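**Vivek Yadav**

1/ Spent Sunday with two hand-held grippers, same job for both: pick things up off a couch. One is the Olar, the other is the Tesmont. Notes as I go.

2/ The Olar has flat, stiff fingers and a trigger. The Tesmont has softer fingers and you squeeze the body to close it. I went in expecting to like the trigger more.

3/ Opening width is logged from 0 to 255 on both. On the Olar, fully shut read 2 instead of 0 until I ran its zero routine again. The Tesmont read 0 from the start.

4/ Rigid things first. Mugs, a remote, a box of tea. No real difference between them. If that's all you pick up, buy whichever is cheaper.

5/ Cloth next. Olar is better here. The flat tips get under a hem, and the soft ones tend to roll over it. I did 50 picks with each on the same dish towel and stopped keeping separate notes after that -- it was the same result over and over.

6/ Books are the hard one. A closed paperback is fine if you come at it across the spine. Come at the open side and the pages fan, the cover slides, and the tracker sees the fingers twist when they haven't moved much.

7/ Tracking: I'm using the Caltby script, which wants a tag on each finger and one on the body. Whole session came to 1886 usable poses. Most of the dropped ones were from my own sleeve covering a tag, so push your sleeves up.

8/ Pic from the paperback round.
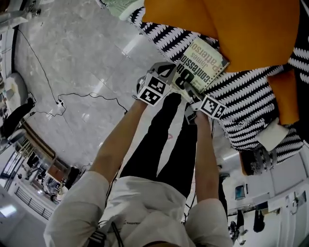

*1 min read*

9/ Black-and-white zigzag fabric next to black-and-white square tags is not a great combination. I had a few false detections from the pattern. Raising the minimum tag size in the config cleared them up.

10/ Weight matters more than I thought. After more than 50 picks in a row my wrist noticed the Olar and didn't notice the Tesmont.

11/ For now: Olar for cloth, Tesmont for the rest. The Vallejo wrist mount fits both, so swapping is quick -- four screws.

12/ Config file goes up tonight once I take my own paths out of it. If you have a finger shape that handles the open side of a paperback, send me the drawing and I'll print it.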